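# Oiling a laminated maple board

Updated October 2020

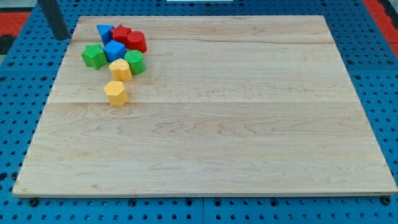

Oil suits a board that gets handled every day. It won't give you the hard shell that varnish does, but you can patch it in ten minutes without stripping the whole thing back.

Check the glue lines first. Run a fingernail across each one. If it catches, scrape the ridge flat before you sand, or the paper will ride over it.

## Sanding

Start at 120 grit, then 180, then 240. Go with the grain and keep the block flat near the ends. Wipe the board with a damp cloth, let it dry for an hour and knock down the raised fibres with 400. Don't go finer than that on maple — the oil has trouble getting in.

## Oiling

1. Warm the tin in a bowl of hot tap water.
2. Wipe on a thin coat with a cotton rag, edges and underside included.
3. Leave it 15 minutes.
4. Rub off everything still sitting on the surface.
5. Wait overnight and repeat, three coats in all.

I use Branonach hard oil, which has a pale colour and doesn't yellow much. Gazi is cheaper but needs a fourth coat. In August I can get two coats on in a day. In winter, with the garage at 12 degrees, I bring the board inside.

Figured patches drink more than plain grain and may look dull after the first coat. Give them a bit extra on the second.

Lay used rags flat outdoors to dry, or soak them in water before they go in the garbage. Oily rags can catch fire if they're left in a heap.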